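Skellulwood Reading Circle > Books and Faith > Is "being weak" good advice for somebody who serves all the time?

danuta_k
Posts: 106

Good evening to everybody. Our group in Ormsby finished chapter four of the study guide in November and I am still not at peace with it. The writer says that a leader must show weakness to the people she leads, and that without this there is no trust. I agree with half of it. When our old pastor told us he had been afraid before every funeral, I respected him more.

But I think the book is written for people who already have power. A director can say "I am weak" and everybody admires him. If the woman who washes up after the parish lunch says the same, people only look for another woman to wash up.

I looked after my mother for four years. In this time I learned that most of service is small work with the hands, the same work on every day, and you do not feel strong or weak when you do it. You feel tired, and sometimes you feel glad. 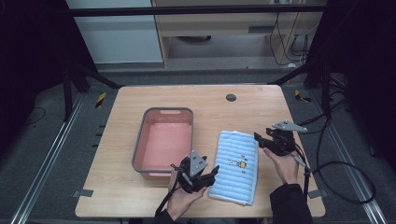 So my question is where this kind of person stands in the book. She has no title and she has not chosen her weakness. Genowefa Lis, who leads our group, told me I should read the chapter again more slowly. I did it two times – and I have the same question.

Danuta Kalinowski

Rostik
Posts: 2,197

I read it differently. Chapter four talks about risk you accept for others, and your four years sound like exactly that. You gave up time and probably money. The title doesn't matter, the author says so on the last page of the chapter.

clorkard_reader
Posts: 500

Rostik, he says it in one sentence. The other twenty pages are about a man who owns a company. I'm with Danuta on this.

Rostik
Posts: 2,197

One example is enough if the idea is right. Would you throw out a parable because it has a landowner in it?

clorkard_reader
Posts: 500

No, but a parable is short and doesn't come with a workbook. Question 3 asks me to "name an area where you hold authority and lay it down for a week." I work nights in a bakery. What should I lay down, the bread?

danuta_k
Posts: 106

I laughed at the bread, thank you.

Rostik, I do not want to throw out the idea. What I do not accept is the word "risk" for what I did. Risk means that I looked at two roads and took the dangerous one. I did not look at any road, my mother was ill and I was the daughter who lived near. If somebody calls this courage, it is kind, but it is not true, and then the sisters who lived far away feel accused. This happened in our family, and we needed a long time to repair it.

Rostik
Posts: 2,197

That is fair about the sisters, I had not thought of that side. I still think you chose it again each morning, even if you didn't choose it the first time.

margin_notes
Posts: 1,919

Has anybody gone on to chapter six? He comes back to caregivers there and I found it much better, though he is too quick with the part about rest. "Take a day away each month" is easy to write. Skip question 3 and discuss six together with four, that is what we did.

danuta_k
Posts: 106

I have not read six yet, because we go one chapter at each meeting and I wanted to be obedient. I will read it tonight and ask Genowefa if we can put the two together. About the rest I already know that I will disagree with him – I had one free afternoon in the whole first year and I spent it at the dentist.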